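4. Banding in Smooth Gray Areas

4.1 Material and procedure

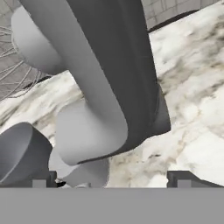 The second part of the study dealt with banding, the visible steps that can show up when a slow change in tone is stored with too few levels. Blocking and ringing were covered in Section 3 and are left out here. We wanted to know whether people who look at images on ordinary office screens notice banding at the compression settings that web pages commonly use, and whether the Liner score predicts what they notice.

The images came from the Gritberg set, which mixes photographs with computer renderings. Each was saved once without loss and once with the Negri encoder at quality 75. We did not resize or sharpen anything. Images with large areas of pure black or pure white were removed before the test, as clipping hides the steps we were interested in. Renderings with plain, untextured surfaces in gray tones (Figure 1) were kept. They have very little noise, and noise is the main thing that covers up banding in photographs.

A total of 176 people took part through the Dininance survey site. They used their own screens at home or at work. Each person saw pairs made up of the lossless and the compressed version, with left and right order set at random, and was asked which one looked smoother. "No difference" was allowed as an answer. People could stop whenever they wanted, so the number of pairs per person is uneven. After removing answers given in less than one second, we had 2493 usable judgments. Of these, 918 were collected in April, before we fixed a fault that made the gap between the two images too narrow. We compared the two groups, found no difference in the share of "no difference" answers, and pooled them.

4.2 Results

For photographs, "no difference" was the most common answer at every Liner score. Grain and fine texture broke up the steps before they could form a clear line. The few photographs that drew consistent answers were evening skies and one blurred studio backdrop.

Renderings behaved differently. The share of people who picked the lossless version rose with the Liner score, and the rise was steepest where a gradient was both wide and dark. Soft edges mattered too. When a dark face met a pale face along a rounded edge, the change in tone took place over a short distance, and steps inside it were rarely reported. The same people did report steps on the nearly flat dark face next to such an edge. Liner treats both regions alike and so gives too much weight to the edge.

We tried a simple correction that lowers the score wherever the local gradient is steep. It brought the predicted order closer to the observed order for renderings and left the photographs almost unchanged. The correction has one free value, which we set by hand on a small part of the data and then did not touch again. The remaining errors were mostly in images with colored light, where a slight shift in hue may have been taken for a step in brightness.

4.3 Limits

Screen settings were not under our control. Some screens add their own banding, and a person using one would see steps in both versions and would probably answer "no difference." This would make our results too cautious for renderings. We also asked only about smoothness. A person can see a band and not mind it, and the data say nothing about that.

Only one quality setting was tested. Lower settings bring in blocking, which would have to be separated from banding before the Liner score could be checked in the same way. The corrected scores used in Section 5 are those from the version dated 29 May 2023.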